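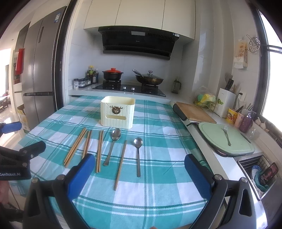 Löffel und hölzerne Essstäbchen vor einem Besteckhalter mit Hirschkopf. Foto: Lultbridge

PRESSEMITTEILUNG

Das Besteck zieht aus der Schublade aus
Lultbridge stellt mit „Loltum“ einen Halter für alles vor, was im Besteckkasten quer liegt

Nair, 9. Januar 2025 – Der deutsche Besteckkasten kennt Messer, Gabeln, große Löffel und kleine Löffel. Für Essstäbchen hat er kein Fach, und so liegen sie seit Jahren dort, wo auch die Geflügelschere, die Geburtstagskerzen und der zweite Korkenzieher liegen: ganz hinten, schräg, und immer so, dass die Schublade beim Öffnen klemmt. Der Haushaltswarenanbieter Lultbridge nimmt sich dieses Zustands jetzt an. Ab sofort ist der Besteckhalter Loltum erhältlich, ein oben offener Kunststoffbehälter mit gerippten Seiten und abgerundeten Ecken, in Cremegelb. Vorne trägt er einen bronzefarbenen Hirschkopf.

Zum Hirsch kommen wir noch.

Entstanden ist Loltum aus einer Umfrage, die Lultbridge im vergangenen Juni unter der eigenen Kundschaft durchgeführt hat. 1144 Haushalte gaben Auskunft über das Innenleben ihrer obersten Küchenschublade. 52 Prozent erklärten, mindestens ein Essstäbchen ohne Partner zu besitzen. Wie es zu dieser hohen Zahl an Einzelstäbchen kommt, konnte die Umfrage nicht klären. Im Freitextfeld wurden vor allem Mitbewohner, Spülmaschinen und in einem Fall ein Umzug nach Kassel genannt.

„Wir hatten eigentlich nach Kuchengabeln gefragt“, sagt Nicanor Tapia, Produktleiter bei Lultbridge. „Die Leute haben uns trotzdem von ihren Stäbchen erzählt, zum Teil über mehrere Seiten. Danach war klar, dass wir keinen weiteren Kasten mit fünf Fächern bauen. Ein Stäbchen will stehen.“

Stehen statt suchen

Loltum gehört auf die Arbeitsplatte oder gleich auf den Esstisch. Stäbchen, Löffel und Kochbesteck kommen senkrecht hinein und werden beim Decken mit einem Griff herausgenommen. Trennwände gibt es nicht. Die Entwicklungsabteilung hatte welche vorgesehen und auch gebaut, die Testhaushalte haben sie am zweiten Tag herausgenommen und in die Schublade gelegt, wo sie vermutlich noch heute klemmen.

Für den Umstieg empfiehlt Lultbridge ein Vorgehen, das an einem Abend zu schaffen ist, sofern man sich nicht an den Kerzen festliest. Zuerst wird alles auf den Tisch gelegt, am besten auf eine Tischdecke, damit es weniger scheppert. Dann werden die Stäbchen zu Paaren geordnet. Was danach einzeln übrig bleibt, darf eine Woche auf ein Wiedersehen warten und kommt anschließend zu den Zimmerpflanzen, wo es als Stütze für Chilis und Orchideen eine ordentliche zweite Laufbahn vor sich hat. Löffel werden mit der Laffe nach oben eingestellt, Stäbchen mit der Spitze nach oben. Scharfe Messer gehören nicht in den Halter. Wer das für selbstverständlich hält, hat die Einsendungen unserer Testhaushalte nicht gelesen.

Ein Wort zum Hirsch

Die Frage, warum ein Besteckhalter ein Geweih braucht, ist im Haus ausführlich besprochen worden. Die Gestaltung von Loltum stammt von Nicanor Arellano, der zuvor die Brotkastenserie Flistus entworfen hat. Diese kam ohne jeden Schmuck aus und wurde im Handel regelmäßig für einen Router gehalten.

„Man stellt so einen Behälter hin und sieht ihn jahrelang jeden Morgen an“, sagt Arellano. „Da kann er auch zurückschauen. Im ersten Entwurf war es ein Karpfen. Der Karpfen ist am Vertrieb gescheitert, und ich finde bis heute, der Vertrieb hat dem Karpfen unrecht getan.“

Über dem Hirschkopf läuft eine V-förmige Falz, die an einen Briefumschlag erinnert. Lultbridge weist vorsorglich darauf hin, dass Loltum keine Post annimmt. In der Erprobung fanden sich in den Behältern dennoch ein Elternbrief, zwei Parkscheine und der Garantieschein eines Toasters.

Erprobt am laufenden Abendessen

Vor dem Verkaufsstart stand Loltum in mehreren Küchen des Ortes Nair im Einsatz. Gekocht wurde, was ohnehin auf dem Plan stand. Protokolliert wurden dabei 2284 Entnahmen, vom Suppenlöffel bis zum Stäbchen, das zum Umrühren von Farbe gebraucht wurde und nicht zurückkehrte. Auf die Standfestigkeit hatte die Art des Abendessens keinen Einfluss. Umgefallen ist der Halter in der gesamten Zeit 4 Mal, davon 3 Mal unter Beteiligung derselben Katze. Der Katze wurde ein zweites Exemplar überlassen, um das sie sich seither nicht mehr kümmert.

„Mein Mann fragt jetzt seltener, wo die Löffel sind“, schrieb eine Teilnehmerin in den Abschlussbogen. „Er fragt dafür, wo der Hirsch steht.“ Lultbridge wertet das als Fortschritt.

Pflege und Lieferumfang

Der Halter wird von Hand mit warmem Wasser und etwas Spülmittel gereinigt, in den Rippen hilft eine weiche Bürste. Holzstäbchen sollten vor dem Einstellen trocken sein. Geliefert wird Loltum ohne Besteck und ohne Stäbchen, davon ist nach Erkenntnis der Umfrage genug vorhanden. Eine Anleitung liegt bei. Sie umfasst einen Satz, der auf Wunsch der Rechtsabteilung um einen zweiten ergänzt wurde.

Verkauft wird Loltum über den Onlineshop von Lultbridge und im Werksverkauf in Nair. Eine Variante mit Karpfen ist derzeit nicht geplant. Zuschriften dazu leitet die Pressestelle gesammelt an Nicanor Arellano weiter, der darum ausdrücklich gebeten hat.

Über Lultbridge
Lultbridge entwickelt und vertreibt Aufbewahrung für Küche und Vorratskammer. Zum Sortiment gehören neben Loltum die Brotkästen der Serie Flistus, Schütten für Mehl und Reis sowie ein Deckelhalter, der in der Belegschaft als das schwierigste Produkt der Firmengeschichte gilt. Sitz des Unternehmens ist Nair.

Pressekontakt
Lultbridge, Pressestelle, Nair
Ansprechpartner für Produktfragen: Nicanor Tapia
Ansprechpartner für Gestaltung und Hirsch: Nicanor Arellano
Abdruck honorarfrei, Belegexemplar erbeten.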